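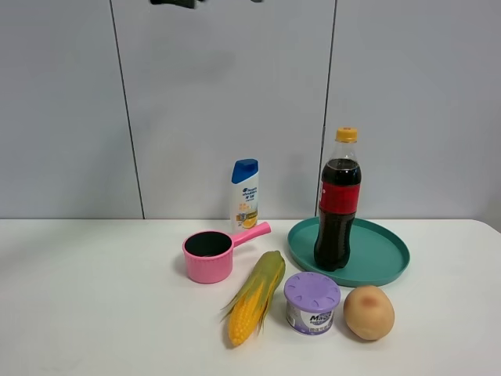 检测器输出的置信度，能直接当成概率交给规划器用吗？

先校准再说。没有校准过的置信度只是一个排序用的分数，它能告诉你检测器更偏向哪个候选框，却没有告诉你这个框出错的频率。把它乘进代价函数，得到的数看起来像期望代价，含义谁也说不清。

分类：课程讲义 / 机器人软件 / 感知与规划接口
阅读时间：12 分钟
更新于 2025年4月28日

第六讲　感知结果怎样交给规划器

授课：Nandini Joseph　　实验辅导：Severyn Stasiv

上一讲结束时有同学问，现在的开放词汇检测器已经这么强，为什么还要花一整讲谈接口。我的回答是，请把你最得意的那个演示拿出来，换一个杯子再跑一遍。大多数系统会在这一步露馅，而且露馅的位置很少在检测器内部，多半在检测结果变成“世界状态”的那几行胶水代码里。这几行代码通常没有测试，论文里也没有它们的位置。

本讲只谈这几行代码。抓取网络和大模型规划留到后面，那时你们会发现它们依赖的假设都在这一讲里。

一、桌面场景里默认成立的假设

实验台上那种布置大家已经很熟：白色桌面，浅灰墙板，一只蓝绿色的圆盘，盘上立一瓶可乐，旁边有玉米、土豆、粉色玩具锅、洗发水之类的东西。夹爪停在上方，还没有碰到任何物体。从固定相机看过去，物体之间留着空隙，轮廓清楚，颜色差别大。检测器在这种画面上表现好，说明不了多少问题。

请逐条检查你的代码是否悄悄依赖下面这些假设：

1. 每个物体都直接放在桌面上。可乐瓶立在盘子里，瓶底高度就要加上盘底的厚度。很多组用桌面平面加物体高度去推抓取点，在盘子上会系统性地偏低。

2. 检测框的下边缘就是接触点。洗发水瓶的下部有一部分被锅柄挡住了，框的下沿落在哪里，取决于检测器愿不愿意“脑补”被遮挡的部分。有的模型会，有的不会，同一个模型换一个版本也可能改变习惯。

3. 一个物体对应一个高度值。锅柄斜着向上伸出去，玉米斜着躺在桌上，还带着几缕苞叶。用一个包围盒概括锅，盒子里大半是空气；规划器为了避开这团空气，可能把本来可行的路径判成不可行。

4. 影子不会被当成物体。白桌面上的影子很淡，分割模型一般能处理。换成深度阈值加颜色阈值的老办法，请自己去看中间结果，别只看最终的成功率。

Géza Illés 去年 11 月写过一个小工具 Prerer，把每一帧的检测、分割和最终写入状态库的条目并排列出来。界面很简陋，日志也啰嗦，但它能让你看到某个物体是在哪一步消失的。第一次作业必须附上 Prerer 的导出文件，只交成功率表格的退回重做。

二、状态里应该写什么

常见的做法是给每个物体存一个类别、一个位姿、一个分数。我对这种格式有三点不满。

第一，没有时间。状态库里的“瓶子在盘上”可能是刚刚看到的，也可能是夹爪移动之前看到的。规划器读到的是同一个字段。请至少记录最后一次观测的时间戳和来源相机，并且规定一个失效时间。失效以后怎么办由任务决定，可以重新观测，也可以停下，但不允许继续把旧值当成新值。

第二，没有“没看见”和“看见没有”的区分。固定相机的视野里找不到某个物体，有可能是它不在，也有可能是被挡住了。前者可以删条目，后者只能降低确定性。把两种情况都写成删除，规划器就会高高兴兴地穿过一个它以为空着的位置。

第三，没有关系的依据。“瓶子在盘子上”这句话从哪里来？如果来自两个框的重叠，那么从斜视角看，站在盘子后面的瓶子也会和盘子重叠。如果来自语言模型对图像的描述，那它和上一种办法相比只是措辞更流畅。我希望看到关系字段旁边写明判据，哪怕判据很粗糙。

建议的最小条目如下，字段名可以改，内容不要省：

物体编号
类别候选（保留前几名，不要只留第一名）
位姿与协方差
最后观测时刻
观测来源
可见比例
与其他物体的关系，以及得出该关系的判据
内容物状态（未知是合法取值）

最后一项很多人嫌多余。它是后半讲的主题。

三、容器、液体与不可信的表面

Lerkico 组去年交来的系统有一个“杯满检测”模块，演示很漂亮。方法是在手腕相机图像里找到杯口椭圆，再找液面椭圆，由两者的相对位置推算液位。报告里只写了成功的情形，我请他们把失败帧也交上来，于是有了下面这组数字：评测集 3,000 帧，其中 844 帧的液位输出不可用，而模块对这些帧给出的分数和可用帧几乎没有区别。

也就是说，这个模块不知道自己什么时候不知道。只报平均误差的话，这件事完全看不出来，报告的读者会以为剩下的工作是把误差再压低一点。

失败的原因并不神秘。手腕相机凑得很近时，杯口一侧会超出画面，椭圆拟合只剩下一段弧，参数之间的相关性变得很强，一点点边缘噪声就会换来差别很大的椭圆。透明杯壁又让内外轮廓同时可见，拟合程序拿到哪一条，全看阈值。

再说液面。深色饮料的表面像一块暗镜子，周围的东西会映在里面。亮点、竖直的浅色条带、边角上的深色矩形，都是反射，可是对一个只认边缘的程序来说，反射的边和杯子的边没有区别。立体匹配在这里同样吃亏：左右两个视角看到的反射对应着镜像里的位置，匹配成功时算出来的深度往往落在液面以下。匹配成功才是麻烦的地方，失败的像素至少会留下空洞，提醒你别用。

泡沫倒是帮了忙。液面贴着杯壁的一圈米白色小气泡有纹理，不透明，反光弱，是近处画面里少数可以相信的特征。有人据此提议专门训练一个“泡沫圈检测器”。我不反对做实验，但请先回答：白水怎么办？放久了、泡沫散掉的饮料怎么办？一个依赖泡沫的液位估计，在没有泡沫时必须返回“未知”，不能返回它最后一次的猜测。

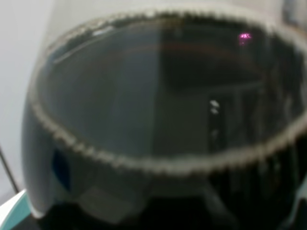 四、把“未知”一路传到规划器

感知模块返回“未知”只是开头。我见过两个系统，感知端老老实实输出了空值，接口代码却把空值填成零，于是“液位未知”变成了“杯子是空的”。规划器按空杯选了速度和倾角上限。单元测试全部通过，原因很简单，测试数据里没有空值。

处理办法并不高深，写起来有点烦：

步骤一，在类型层面区分“零”和“未知”。如果语言允许，用可选类型；如果不允许，加一个独立的布尔字段，不要用负数或者某个特殊值来代表未知。

步骤二，让每个动作声明自己需要哪些字段是已知的。搬运空容器需要位姿；搬运可能装有液体的容器，还需要液位，或者需要一个在最坏情况下也成立的运动约束。规划器在展开动作之前检查这份声明。

步骤三，给规划器一个获取信息的动作，例如换一个视角再看一次。它必须有代价，也必须有次数限制，否则系统会在一个永远看不清的杯子前反复点头。

步骤四，次数用完以后，退回保守约束：限制加速度，保持容器直立，避免大幅度的手腕旋转。慢一点没有关系。

Rostyslav Hrytsenko 在讨论课上提出过反对意见，我认为值得记在这里。他说保守约束本身也建立在模型上，“慢”并不自动等于“安全”，比如杯子放在盘沿上，慢慢推一样会倒。他说得对。所以步骤四的约束要写明覆盖哪些情况，没有覆盖的交给人处理。请不要在报告里写“系统具有鲁棒的回退机制”，写清楚它回退到什么、在什么条件下有效。

五、两台相机的意见不一致时

固定相机看得全，看不细；手腕相机看得细，常常只看到一个物体的一部分。课程用的融合代码取加权平均，权重写死在配置文件里。我保留这份代码是为了让你们批评它。

加权平均对位姿勉强说得过去，对类别和关系就没有意义。固定相机认为盘子上有一个瓶子，手腕相机认为面前有一个装着深色液体的玻璃容器，这两句话要先判断说的是不是同一个物体，才谈得上融合。数据关联错了，后面的滤波做得再精致，也只是把两个物体平均成一个不存在的物体。

还有一种偷懒做法：谁离得近听谁的。近处图像的像素多，但像素多和信息多是两回事。画面几乎被一只杯子填满时，背景只剩几小块，角落里露出一点蓝绿色带白边的东西，它是盘子还是别的什么，单凭这一帧说不准。这时应该由固定相机提供上下文，由手腕相机提供局部测量，各自注明自己没有看到什么。

Heiðrún Hjaltested 的建议是先做外参检查，再谈融合。手腕相机的外参在拆装以后经常变，标定文件却没有人更新。请在每次实验开始时用固定标志做一次重投影检查，把残差写进日志。残差超过自己设定的上限就不要开始实验，也不要临时放宽上限。

六、对 Givemeo 评测脚本的几点保留

作业使用 Givemeo 脚本评分，这是为了统一格式，并不代表我认可它的指标。已知的问题有：

它只统计任务是否完成，不统计完成时状态库是否正确。系统对世界的理解完全错了，碰巧也能把瓶子放对位置。

它把主动停下和碰倒物体记成同一种失败。按这个指标优化，系统会学着冒险。

它的物体摆放由人工完成，摆放者知道相机在哪里，会不自觉地避开遮挡。随机种子在这里不起作用。

它允许失败后重跑，报告里却没有重跑次数这一栏。请自己加上。

作业要求

提交一份状态条目的定义，并说明每个字段由哪个模块写入、由哪个模块读取。没有人读取的字段请删掉。

在给定录像上运行你的感知代码，附 Prerer 导出文件。挑出分数高但结果错误的帧，逐帧写明错误出现在检测、分割、关联还是接口。找不到这样的帧，多半是筛选脚本有问题，先查脚本。

画出分数与实际正确率的关系曲线，按物体类别分开画。透明容器单独一张，不要和土豆、玉米合并求平均。

选一个动作，写出它的前提声明，并构造一个前提为“未知”的测试。测试必须在旧版接口代码上失败。

报告篇幅不限，截图要配原始数据路径。引用别人的成功率时，请注明对方怎样定义一次成功；原文没有定义的，照写“原文未定义”。

下一讲讨论动作执行中的监控，请提前读完状态库的源码，尤其是处理超时的那一段，注释和实现对不上，以实现为准。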